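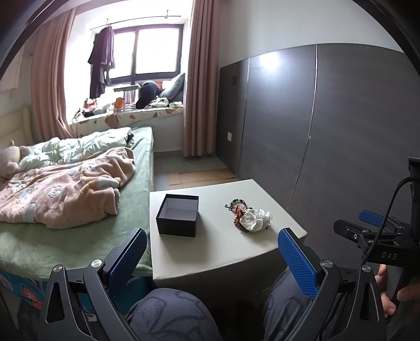

Figure 1. Gripper in hand at the bedroom table, with the open box and the beads.

Small Things Back in Their Boxes: A Semester with a Hand-Held Gripper
Project report by Ketsara Siriwan and Wichai Klinhom
Team Korkitz, Robotics Workshop course

1. How we came to this project

When our course opened in the fall, every team was asked to choose one household chore and follow it all the way from a person's hands to something a robot arm could learn from. Most teams went for the kitchen, and we very nearly did too (we had a whole page of notes on stacking bowls!). Then Ketsara spent a weekend helping her aunt tidy the bedrooms in the family house in Nakpan and came back with a much better idea, or at least one we both liked a lot more: putting jewelry away. It's a small chore and a fiddly one, and people do it without thinking, usually while talking to somebody else.

So our task became this. There is a box, open, on a table. There is a piece of jewelry lying next to it. The piece has to go into the box without being dragged off the table, squeezed too hard or dropped on the rim. We called our collection Tritiscombe, after a village in a story Wichai was reading at the time, and the name stuck even though neither of us can spell it reliably.

2. Working in real rooms

We decided early that we wanted rooms where people were living their ordinary lives. The lab bench is a fine place to learn, but everything on it is flat and well lit and there is never a blanket anywhere. The bedroom in Figure 1 became one of our favorite places to work. The table is light gray with rounded edges, low enough to use while sitting down, and the bed is right beside it with its pink blanket heaped up. The big window behind gives a great deal of light, which we loved and also had to fight with, as we explain in section 4.

Other people went on with their day while we worked, and we were glad of it. We had asked the family first, of course, and we wrote up a one-page sheet in everyday language explaining what we would record and how they could ask us to delete any of it. Our instructor has since asked if next year's class can borrow that sheet, which made us very proud.

3. How a session went

Whoever was holding the gripper sat down facing the table, with the box on the left and the beads on the right. The other person kept the notebook and called out the next arrangement. One run is one attempt: reach, close, lift, carry, lower, open. Between runs the notebook person laid the beads out again, sometimes stretched into a line, sometimes in a loop, and sometimes in a proper tangle.

We used a dark strand together with red and orange beads, and we added a crumpled piece of silvery-white wrapping because Wichai's mother keeps hers that way and we thought it would be an honest difficulty. It certainly was. The wrapping moves when you breathe near it, and if it is pressed up against the beads the fingers want to take both.

We had planned to swap roles every half hour, but after the second session we changed that to whenever somebody's wrist complained. Holding a gripper steady over a low table is harder work than it looks, and the cable likes to pull on your arm if you forget to leave some slack before you sit down. We would tell any new team to practice for one whole afternoon before recording anything. Our own first afternoon was thrown out completely, and we don't miss it.

By the end of November we had 569 runs that we were willing to keep, from 6 rooms. We went through every one of them together, mostly on Tuesday evenings, with a great deal of tea.

4. What gave us trouble

Beads. We had pictured a strand as one object, and it behaves like thirty objects that happen to be friends. If you close the fingers near one end, the rest swings as you lift and catches on the side of the box. Picking it up near the middle worked better for both of us, although then the two ends hang down and you have to lower very slowly so that they fold inside. Ketsara got good at a little turn of the wrist just before opening. Wichai never really learned it, and you can tell whose run it is from that alone.

Light. A white box lining with a bright window beyond it is a hard thing to record well. In some of our morning runs the inside of the box was so washed out that we couldn't tell if the last beads had gone in. We moved our sessions to four in the afternoon where the family's day allowed it, and drew the curtains partway when it didn't.

Labels. We started out with only two labels, success and failure, and argued about them far too much. What do you call it when the strand is in the box with one bead hanging over the edge? We finally added a third label, "partial," and went back and relabeled everything from the first 2 weeks. It cost us an evening and saved us many more.

Storage. We kept our files on a drive that we named Wirkico, and for one very long hour we believed we had lost it. It was in the pocket of Ketsara's raincoat. We have kept two copies of everything from that day on, and we urge everybody who reads this to do the same before they have their own raincoat moment.

5. What we learned

We both came into this thinking mostly about motors and code, and we spent most of our semester thinking about hands. After a few weeks Wichai noticed that he had begun watching people pick things up on the bus. We learned that a slow, slightly dull run is nearly always a more useful one than a quick and clever one, and that a notebook with a pencil tied to it is worth more than any app we tried.

We also learned to be tidy in our naming. Our early files had names like "good one" and "good one again," and sorting those out in the last week was nobody's idea of fun. Each file now carries the room, the arrangement and the holder's initials, in that order.

6. If we had another semester

We would like to try closing the box as part of the run. We left the lid out entirely this time to keep the task short, and that felt right for a first project, but a box that stays open is only half a chore. We would also like to try chains with clasps, and earrings, which frighten us a little. Ketsara would like to bring in left-handed holders, and Wichai would like a cushion to sit on.

Our thanks go to the families who let us in, fed us more often than we deserved and stepped carefully around our cable. The notebooks are on the shelf by the workshop door, and anybody from next year's class is welcome to read them, tea stains and all.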